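# Selling Pickles Off a Folding Table: A Talk with Hyun-seo Son

Hyun-seo Son has been making kimchi and other pickled vegetables for sale under the name Flamitach for four years. She started with one table at an outdoor market and now sells at two markets, plus a short list of grocery stores. We talked at her kitchen in the late morning, while a batch of cabbage was salting. 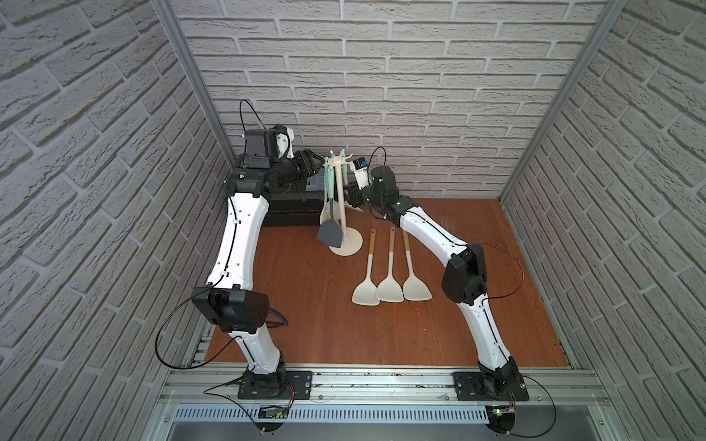 She did not plan on a food business. She had been working in the office of a flooring supplier and making kimchi at home for her family and a couple of neighbors. One of the neighbors had a bread stall and offered her the end of the table.

"I brought 18 jars the first morning," Son said. "I sold eleven and took seven home. I thought that was terrible. The bread people told me it was fine for a first day, so I came back."

The bread stall was Forno, which still sets up beside her at the larger of the two markets. The arrangement lasted one season. After that she rented her own space and bought a canopy, two coolers and a used hand truck.

The hand truck turned out to be the best purchase. Full jars are heavy, and the vendor parking is at the far end of the lot, across gravel. "I was carrying crates by hand for months," she said. "My back is still mad at me about it."

Flamitach's main product is a napa cabbage kimchi sold in 16-ounce jars, mild and hot. There is also a radish version, a cucumber pickle that is only made in summer, and a jar of garlic stems in soy that she makes when she can get the stems. A carrot pickle was dropped last year.

"People said they liked the carrots," she said. "They'd eat the sample and say it was great and then buy the cabbage. You can't argue with that."

Samples are a large part of how she sells. She puts out small paper cups with a toothpick in each, and keeps the open jar on ice under the table. The market requires a hand-washing station for anyone giving out samples, so she brings a water jug with a spigot, a catch bucket, soap and paper towels. She keeps all of it packed in one tote.

The hot kimchi is never offered first. "If somebody starts with the hot one and it's too much, they're done," she said. "They won't try anything else. So I ask what they usually eat at home. If they say salsa, I ask what kind."

Her partner in the kitchen is Nam-gil Geum, who joined in the second year. Geum had cooked in restaurants and wanted to stop working nights. He handles the brining and packing. Son does the ordering, the stores and most of the market days.

Geum came in from the walk-in cooler partway through the conversation and stayed for a few minutes. He said the hardest part of making kimchi in larger amounts was keeping the salt even.

"At home you do one tub and you taste it," he said. "When you have ten tubs, the cabbage on the bottom of every one is saltier than the cabbage on top. You have to turn them, and you have to do it on time. If you go to lunch at the wrong moment you'll know it the next day."

He turns each tub twice. The leaves are ready to rinse when the thick white part bends without snapping. Winter cabbage takes longer, he said, and he doesn't trust a timer for it.

They buy most of the cabbage from a single grower, and the price moves a lot over the year. In May, when the stored cabbage is gone and the new crop isn't in yet, they pay the most and get the smallest heads. Son used to raise her jar price in spring and bring it down again in fall. Customers found it confusing, so she now keeps one price all year and accepts that spring is thin.

"I'd go so far as to say we don't make money in May," she said. "We just keep the table going."

Last year Flamitach sold 3000 jars at the markets. The stores took fewer than that, and they pay less per jar, but they order in cases and the order is the same whether or not it rains. Rain matters a great deal at the market. On a wet morning she may sell a third of what she brings, and anything that has been in and out of the cooler all day has more gas in it by the time it gets home.

Gas is the question she hears most. Kimchi keeps fermenting in the jar, and a jar that has been sitting for a week can hiss or spill when it's opened. She tells every new customer to open it over the sink. It's printed on the label too, but she has found that people don't read the label until afterward.

"I had a man come back with a photo of his shirt," she said. "He wasn't angry. He bought another one."

The labels have been redone twice. The first ones were paper and came off in the ice. The second set stayed on, but the type was so small that one of the market's regulars asked for a magnifying glass. The current label is plastic film with the product name in large letters and the heat level in a colored band at the bottom. She ordered 600 of them to start and went through those quickly enough that she now buys them by the roll.

Getting into stores was slower. Her first account was a small grocery called Lerno, where the owner had bought from her at the market. It took two months of paperwork before the first case went on the shelf. She needed a licensed kitchen, a written process for each product, acidity readings for every batch and insurance. She had the kitchen already. The written process took the longest.

"You know how to make it, but then you have to write it down so that a stranger could follow it," she said. "How much salt, how many hours, what temperature is the room. I had never measured the room."

She keeps the batch records in a binder by the door, and Geum fills in a line each time he takes a reading. They tried doing it on a tablet, and it got brine in it.

Asked about adding a third market, Son said no. The one she was offered runs on the same morning as her larger one, and it would mean paying someone to stand at the table. She has tried that on two occasions. Sales were lower both times, though she blames herself for not explaining the products well enough beforehand.

She would like to make a white kimchi, without chili, for the customers who can't eat anything hot. Geum has made test batches and isn't satisfied with them yet. The last one was good for five days and then went soft. He is trying a colder room and a shorter salting.

For people thinking about a stall of their own, she suggested visiting the market at closing time to see what the vendors are packing back into their trucks. She also said to bring more change than seems necessary, and weights for the canopy.

"Forty pounds on every leg," she said. "I've chased mine across the parking lot once already."

By then it was close to noon and the cabbage had to be turned. Geum had already put on his gloves.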